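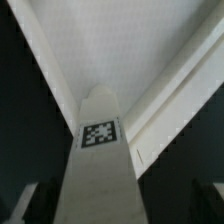 4. Course Project and Setup

4.1 The assignment

The project ran in the second half of the course Introduction to Robot Manipulation at Clonden. Enrollment was 40 students, split into teams. Every team worked on the same assembly task, in which tall parts are set upright at fixed places in a shallow tray. Each part carries printed square markers, and the software reads the position of the part from them. The students did not write the marker detector. They received it as part of Apaza, the course software package, and were told to treat its output as a measurement that could be wrong.

Each team handed in three things: a working controller, a log of all attempts, and a short report on failures. The report counted for as much of the grade as the controller. We made this choice after the previous year, when most teams spent their time tuning for one good run and had little to say about the others.

Teams booked bench time in blocks, and no team could hold two blocks in a row. Between blocks they worked in simulation. The simulator in Apaza uses the same part models but a simple contact model, and we warned the students that insertion would look easier there than at the bench.

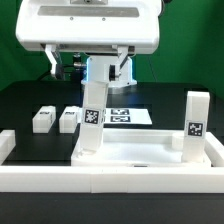
One student wrote in the course survey that the simulator "made us think the last centimeter was free," and that the team had planned only a single bench session for insertion. Several other teams made similar comments. In October we added a required bench check before any team could start on its insertion code. The check asked for one grasp, one lift and one release with no insertion at all, and the team had to compare the logged part position with a ruler measurement.

4.2 Calibration and lost markers

Calibration was the part of the project that students most often asked for help with. The usual method in Apaza is to look at a flat board of markers on the table and solve for the camera position once, at the start of a session. Teams that moved a camera later had to repeat it. Some tried to correct the camera position during a run, using the same board, and found that the number of markers they could read changed as parts were placed. Figure 3 gives a typical case: the board has four markers in two rows of two, and the tall block standing in front of the board partly hides it. A solver that expects all four markers will either stop or return a poor estimate. The better solutions checked how many markers were found and kept the last good estimate when there were too few. 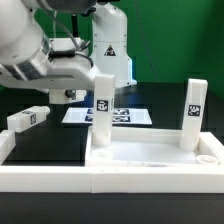
Figure 3. Workspace during a project session, with two tall blocks standing in the tray and the marker board on the table behind it.

The marker on a part raised a different question. A team could trust the fixed cameras, the camera at the gripper, or some mix of both. Two teams from the Zenico section switched between them based on distance - fixed cameras for the approach, gripper camera for the final alignment. The Bolteck section mostly averaged all readings, and its reports mention sudden jumps in the estimate when one source dropped out. 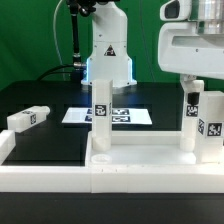

The jumps were small in free space and mattered mainly near contact. Teams that limited how fast the estimate could change had fewer of them, at the cost of a slower approach.

4.3 Logged attempts

By the close of logging on November 17, 2023, the teams had recorded 1087 attempts at the bench, of which 694 were marked as successful. An attempt was marked as successful if the part stood without support after release. Teams marked their own attempts, and the teaching staff checked a sample against video. Attempts stopped by hand were kept in the log and counted as failures, including those stopped for reasons unrelated to the controller.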